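Home Posts Field Notes Reading List Contact

Search this site Type and press enter

Rebagging the Brerero sherds

22/09/2025 - 4 min read

The Brerero collection came to us in May with 691 catalog entries and no usable map. I have now been through the first pass of the pottery and want to set down how the sorting was done before I forget the details.

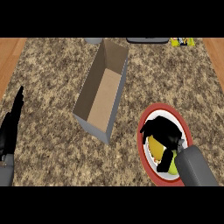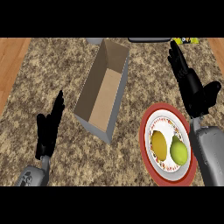
Open cardboard box on the speckled carpet, two views.

Brerero is a low village site on the second terrace, dug over two seasons by a county crew that wrote good labels and bad notes. Most of the pottery is grit tempered and cordmarked. A smaller part is shell tempered with plain surfaces, and that part is why I asked to see the collection. At Semgate, upstream, the two wares come from separate layers with a thin band of silt between them. At Brerero the county crew dug in arbitrary levels, so a single bag can hold both.

I sorted by temper first, surface second, and rim form last. Temper was read on a fresh break under a hand lens. Where the only breaks were old and dirty, the sherd went into a third group and stayed there. I did not count leached sherds as shell tempered unless the voids were flat and ran parallel to the wall. Limestone leaches too, and the holes it leaves are blockier.

That leaves 208 rims. Of these, 71 are shell tempered, and all but 3 come from the east block. The odd ones are from a pit in the west block that the field form calls "Feature 9 or 11." Consuelo Pacheco thinks it is a single pit cut by a later post, and her reading of the profile drawing is better than mine. If she is right, the rims could have come down with the post fill and would say nothing of the date of the pit.

The temptation is to call the east block late and the west block early and stop. I would hold off. The east block was screened through quarter-inch mesh and the west block was shovel sorted, at least in the first season. Small plain sherds are easy to miss with a shovel. Cordmarked ones catch the eye.

There is charcoal from two east block hearths, still in foil. The Nava dates were run on wood charcoal and came out older than anyone liked, so I would prefer to send nutshell if there is any in the float samples. The light fractions are at Trustotmont and have not been picked.

Next is the cordage. Final twist direction on the cordmarked body sherds should be quick to record with modeling clay - Z twist at Semgate, mostly, and I have no expectation for Brerero. The old bag numbers have been kept on the new bags, in parentheses after the catalog number.

Older post Newer post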